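Futlow 项目软件组例会纪要

日期：2023年4月5日
地点：Skokgate 办公区，二层小会议室
参加：感知、规划、控制、工具链各方向负责同事，标注方面代表一位
记录：工具链方向

一、上次会议遗留事项

1. 日志格式统一的工作已经完成。感知节点和规划节点现在使用同一个时间基准，回放工具可以直接读取，不需要再做转换。控制节点的日志还保留旧格式，控制方向说明，旧格式里有两个字段其他地方没有，删除以前要先确认谁在使用。

2. Hurnow 仿真环境的升级没有按计划完成。原因是新版本的接触模型和我们目前的夹取参数不兼容，物体放到地面以后会有持续的小幅抖动。会议同意暂时留在旧版本，升级放到下一个阶段再讨论。

3. 关于数据存储的申请，还没有收到答复，继续等待。

二、感知：地面薄物体的分割与位姿

感知方向报告了扁平物体这一组数据的进展。这组数据的对象是信封和扁平包裹，从头部视角拍摄，由人手操作。目前的模型对箱子类物体的结果已经比较稳定，但是对贴在地面上的薄物体，位姿的高度分量误差仍然偏大，有时候估计出来的平面会低于地面。 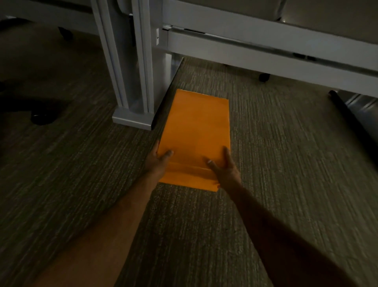 高度误差的来源，会上有两种意见。一种意见认为是深度图的分辨率不够，薄物体和地面之间的差别被滤波去掉了；另一种意见认为是分割边界不准确，把手的一部分也算进了物体平面。感知方向倾向于第二种意见。像橙色信封平放在地毯上、右手手指张开按住纸面这样的情况，手指和物体的接触面积很大，掩码只要向手指方向多出一点，拟合的平面就会被抬高或者倾斜。另外，信封下部有一条横贯的折边，现在的边缘检测有时候会把折边当作物体的外边缘，这样长度也会算错。规划方向提问，能不能只用四个角点来估计，不用整个平面。感知方向回答可以试，但角点如果被手指遮挡或者向上卷起，就要有补充的办法，不能直接丢掉这一帧。

决定：先做手部掩码的扣除，扣除以后再拟合平面，和现在的方法做对比。角点方法作为第二个方案，只做小规模试验。

三、规划：从按压到拿起的阶段划分

规划方向介绍了新的阶段标签。旧的标签只有“接近”“抓取”“移动”“放下”，对薄物体不够用。人在处理地面上的信封时，经常先按住或者调整，然后才拿起来，中间这一段在旧标签里有时算抓取，有时算移动，标注的人也没有办法统一。

新方案增加“按压”和“持握”两个标签。“按压”指手接触物体，而物体仍由地面支撑；“持握”指物体完全离开地面，由手支撑。标注代表认为定义是清楚的，但是请求给出边界情况的处理规则，比如物体一端离地、另一端还在地上。讨论以后同意，这种情况一律归入“按压”，直到最后一个接触点离开地面。

“持握”的参考画面如下，已经放入标注手册的草稿。
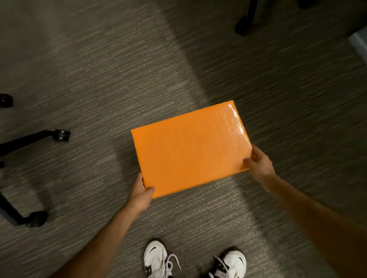 图2　“持握”阶段：双手持橙色包裹，包裹位于地毯上方。

规划方向补充，持握时两只手的位置常常不对称，一只手在角上，另一只手在侧边。当前的双臂规划器假设两个抓取点关于物体中心对称，这个假设应该去掉。控制方向表示，去掉以后力的分配要重新计算，需要时间，但是没有原则上的困难。

还有一个和反光有关的问题。表面光滑的包裹会出现亮条，跟踪模块在这种地方容易丢失特征点。感知方向建议在跟踪里加入饱和区域的屏蔽，先用简单的亮度阈值，不引入新的网络。会议同意。

四、控制：频率与延迟

控制方向对 Lò 控制器做了一次连续运行测试，时长3600秒，期间没有发生中断。规划端到控制端的延迟大部分时间是正常的，但在日志写盘的时候出现尖峰，最大值达到20毫秒。现在认为写盘线程和通信线程共用了一个锁。修改方案是把写盘放到单独的进程里。

有同事提出，是否可以顺便提高控制频率。控制方向不建议现在做，希望先把延迟问题解决，然后再看频率，不然两个变化混在一起，很难判断效果。会议接受这个意见。

五、工具链：回放与标注工具

1. 回放工具增加了逐帧跳转和标签叠加显示。标注代表反映，叠加的文字颜色是橙色，和这组数据里的物体颜色太接近，看不清楚。工具链方向会把颜色改为可以设置。

2. 运动模糊的帧目前由人工决定是否跳过，标准不一致。同意增加一个自动的模糊评分，只作为提示，不自动删除数据。手和地面的模糊要分开计算，地面模糊而物体清楚的帧应当保留。

3. 旧标签转换为新标签的脚本由工具链方向编写。“抓取”段不能自动拆分，需要人工复查。

六、待办事项

感知：手部掩码扣除及对比试验；饱和区域屏蔽；角点方法小规模试验。
规划：修改双臂规划器的对称假设；把阶段标签的定义写成正式文档。
控制：写盘进程分离，之后用同样的时长重新测试；确认旧日志字段的使用情况。
工具链：标签颜色设置；模糊评分；标签转换脚本。
标注：用新标签试标一小批数据，把不清楚的情况记录下来，交给规划方向。

七、其他

Hurnow 升级的时间初步放在10月，到时候根据接触模型的情况再确认。
下次会议的时间另外通知。对本纪要有修改意见的同事，请直接在共享文档里批注。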